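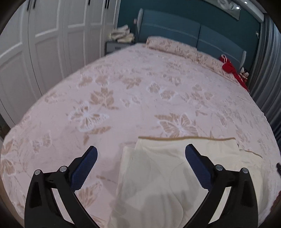 Hi all,

Sándor Szűcs wrote:
> Has anyone run the Skellex pads on real bedding yet?
> The smooth Boltent ones lose thin hems on me all the
> time. Is the ridged blue kind worth the swap?

Yes, please try them! I did 43 grabs with each set on the bed – same hand-held gripper, same wide lens – and the ridged pads missed 11 fewer. Thin hems are still fussy if you come in flat, but piped edges are a joy.

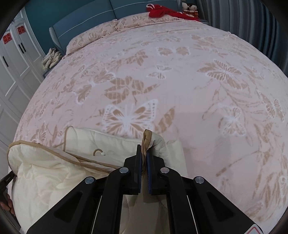

Blue pads on the piped edge of the comforter, corner lifted

One thing I'd still like to sort out is finger angle. I tip mine in a bit more than the Pukotus notes say and I'd love to compare. Sándor, what are you using? I can send my log tonight.

Zalewska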